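What a Suturing Score Should Cost

By Pendo Makokha
January
4 min read

The Skallent training kit is sold as a complete answer to a narrow problem: how a hospital teaches robotic suturing without tying up an operating room. The package is a set of synthetic tissue pads, a thread and needle supply, and a software subscription that watches the video feed and returns a score out of 100. My view is that the pads are worth buying and the score, in its present form, is not.

I should state my position. I run technical evaluation for a regional teaching group, and we had the kit for three months. I have no stake in Skallent or in Turcotte, the older competitor whose pads we still stock.

The pads come first because they are the part that works. Most practice material fails in one of two directions. Either it is so tough that the needle has to be forced through, which teaches bad wrist rotation, or it tears at the first firm knot, which teaches the trainee to leave every stitch slack. The Skallent pad sits between those. It holds a knot under reasonable tension and shows damage when the tension is unreasonable. Adwoa Agbeko, who supervised most of our sessions, wanted a pad that would punish a careless pull at a shallow angle, and this one does. The Turcotte pad does not, at any thickness we have tried.

Spacing and thread handling can also be judged on it with the naked eye. A drill with several short cuts and interrupted stitches leaves a record on the surface: where each bite was taken, how the knot lies relative to the cut, how long the tails were left. An instructor can read that in under a minute. 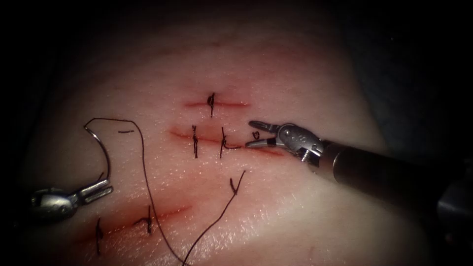
The scoring software reads the same surface and gets much less out of it. It measures instrument path length, time per stitch, and the distance between adjacent stitches, then combines them by a weighting that Skallent does not publish. Two of our trainees completed the same drill and received a 70 and a 95. Moushumi Wijesinghe, who has taught suturing for longer than I have evaluated equipment, examined both pads without seeing the scores and preferred the one marked 70. Its knots were square and its bites were even. The other trainee had been fast.

One disagreement proves little, and I would not build a case on it. The trouble is that we could not find out why it happened. The report gives a total and a colored bar. There is no breakdown by stitch and no way to mark a knot as the thing that lost the points. When I asked the vendor for the weighting, I was told it was under revision. A measurement that cannot be inspected is of limited use to a person trying to improve, and of no use at all to a program that has to defend a decision about who is ready to move on.

The usual reply is that human graders disagree too. They do. Jhosep Arango and Mélanie MacDonald graded the same batch of pads for us and differed on a fair number of them – mostly on tail length, where each was trained to a different habit. But they could say so. They talked it through, wrote down a rule, and differed less on the next batch. The software offers no equivalent of that conversation.

Then there is the matter of price. Skallent bundles the subscription with the pads and will not sell the pads alone below a minimum order that suits only large centers. A small program is therefore paying for a score in order to get the rubber, so to speak. Rarkham took the opposite approach with its needle drivers, selling the hardware outright and the analytics as an add-on, and I think that is the right model for this market. It lets the analytics succeed or fail by themselves.

I would change three things. Publish the weighting, even if it is going to be revised. Report results per stitch, with a time stamp, so an instructor can go to that moment in the video. Unbundle the pads. The first two are modest software work, and the data must already exist inside the product for the total to be computed at all.

Until then, our group will order the pads at the minimum quantity, share them with the program at Stamside, and leave the scoring switched off. Grading stays with the instructors, on a paper form with 4 lines for comments.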